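Tarkwood Community Help > Visits and Open Days

Taking a group to a robot open day: what should we ask to see, and how close can we stand?

Reading time: 5 minutes
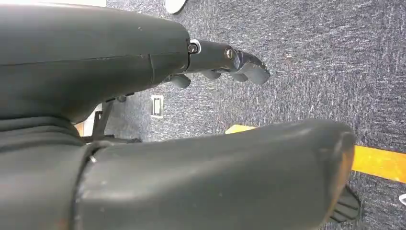
What I need help with

I run a small after-school group and we have been offered a place at the Krishnan workshop open day in March. There will be 13 of us including adults. The kids are between nine and twelve. I went over on my own last month for a short look and came away with more to sort out than I went in with.

The robot they plan to show has arms and proper fingered hands, and it is used in a carpeted room with orange-yellow tape on the floor. I took the tape to be the line visitors stay behind but I didn't ask. The person showing me around was on the phone half the time.

Things I would like to know from anyone who has been:

Is the tape the visitor line, or does it mean something to the robot?

Do they let children hold or touch a hand if the machine is off?

How long does the demonstration last? The sheet says "morning session" and nothing else.

Is it loud? One of ours wears ear defenders and I want to tell his mother what to expect.

I also noticed the arm covers are scuffed and scratched. One of the other parents saw my photo and asked if it was safe to put kids near a machine that looks worn. I didn't have a good answer for her.

Posted by Clelness

Samuele Sala

I have helped at the Krishnan open day twice, on the door and then in the demonstration room, so I can answer most of this.

The tape. Ask before you go, because they change the room between sessions. When I was there the tape marked the working area and visitors stood well back from it, behind a rope on posts. The tape itself was for staff. It told them where the arms could reach, and anyone who had to cross it called out first. So I would tell your group that they stay behind the rope and leave the tape out of it. If there is no rope on the day, ask the person running it to point to the line in front of the children before anything is switched on. Kids remember it better when they see an adult ask.

Touching. Not on the working robot, switched on or off. They had a spare hand on a side table and the children could bend the fingers. Small groups of three or four at a time worked best. It has a lot of joints, and small fingers do get pinched, so have one of your adults stand at that table the whole time. Email ahead and ask for the spare hand to be out. The first year it was left in a cupboard and no one thought of it until the last group.

Length. The demonstration was short. The session was 70 minutes, and most of that was the safety talk, the side table and people asking things. The robot picked up a cup, put it down, and picked up a soft block. It dropped the block once. They started it again and carried on. Tell the children it will be slower than they expect – mine had seen videos and thought it would be doing backflips.

Noise. Quieter than a vacuum cleaner. There is a whine when the arms move and a beep when they turn it on. The louder part was the room next door, where a compressor kicked in now and then without warning. I would bring the ear defenders. You can also ask for the first session of the day, when there are fewer people in the corridor.

Scuffs. I wouldn't worry about marks on the covers by themselves. Arms that get used rub against tables, floors and packing cases, and padding marks easily. Light scratches on the outside tell you very little about the joints or the brakes. What I would want to hear about is who checks it over before a session and who is holding the stop button. They should be able to answer both right away. In my year one person did nothing except hold the button.

A couple of practical points. Long hair tied back, no scarves or lanyards. There are no lockers, so bags pile up by the wall and someone will trip on one. Leave them on the bus if you can. The toilets are on the floor below.

Turno

We went last spring. It was good but there was too much standing. My two were fidgeting by the end of the safety talk and then woke up again when the hand started moving.

Parking is terrible. There is an overflow lot 200 yards down the hill, which is free, but the path back up has no sidewalk for part of the way. With a group I would get dropped off at the door.

They count you in at the entrance and they were strict about it. Some people who came without signing up got sent away. I heard they had 500 through over the whole event but that was counting the other rooms too.

Bring water. The vending machine only took coins.

Tarkwood Mum

Are they doing it in the evening as well this year? My son would love this but I work mornings.

Reply from Clelness

Thanks Samuele, that is what I needed. I have emailed to ask for the spare hand and the first session, and I put in a line about the stop button as well. I passed your part about the scuffs on to the other parent and she is happy to come along, so she can be the adult at the side table.

Turno – good to know about the path. We have a minibus, so I will ask the driver to stop at the door.

For the evening question, my sheet only lists morning and early afternoon. It might be worth calling them.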